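So the county levy passed, and I've been grumpy and relieved about it in equal parts ever since. I stayed up way too late refreshing the results page (my own fault). The final margin was 428 votes, with 3859 people voting yes. That's tiny! My neighbor Beril Sarıgül skipped voting because she figured it was a done deal, and I haven't let her forget it.
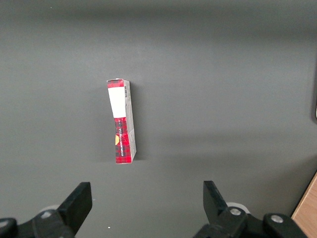
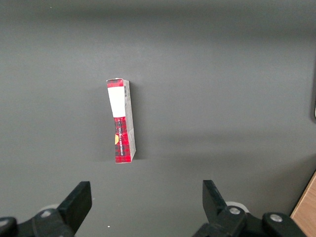
What bugs me is how little we heard about the money before the vote. Zübeyde Ersoy asked at the December meeting how much would go to roads and how much to the library, and she got three different answers from three commissioners. One of them just read the flyer back to her — the same flyer we all got in the mail.

I voted yes anyway. The bridge on our side of town needs the work, and I'd like the library open past five. But I want to see a real budget, line by line, before they start spending. The next meeting starts at 7 p.m. and I'm going, so if you have a question you want asked, leave it in the comments and I'll bring it along.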